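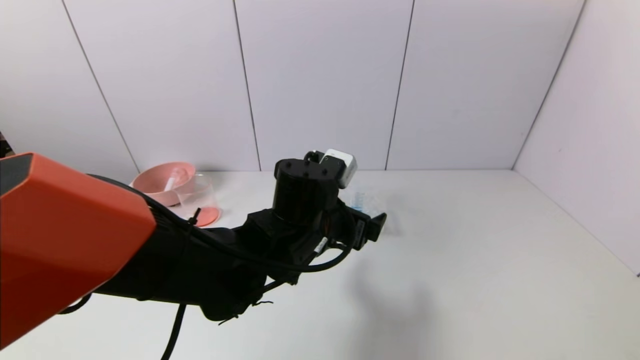
February 1, 2020

I've been walking the coast path at Dirnard since I was a kid, so I'm thrilled to tell you that Prulier is opening it up to small guided groups this April! We'll cover 12 miles over two days, with a night at the old Jovwood inn (get the fish pie – trust me). 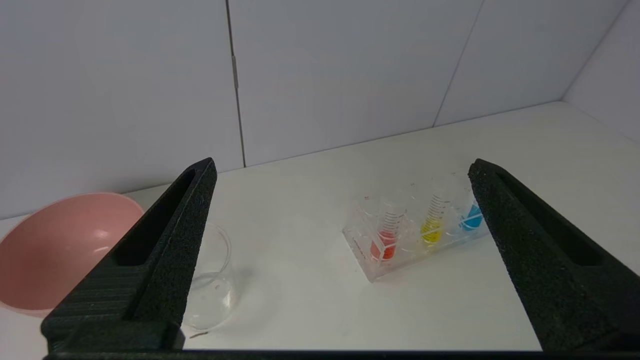
Groups max out at 17 people and the price is $605, with dinner, breakfast and the ferry back included. Bring real boots – the stretch past the lighthouse gets muddy. To book or to set up a press spot, just call our office and ask for me, Bülent Yazıcı.

Last updated: 32 minutes ago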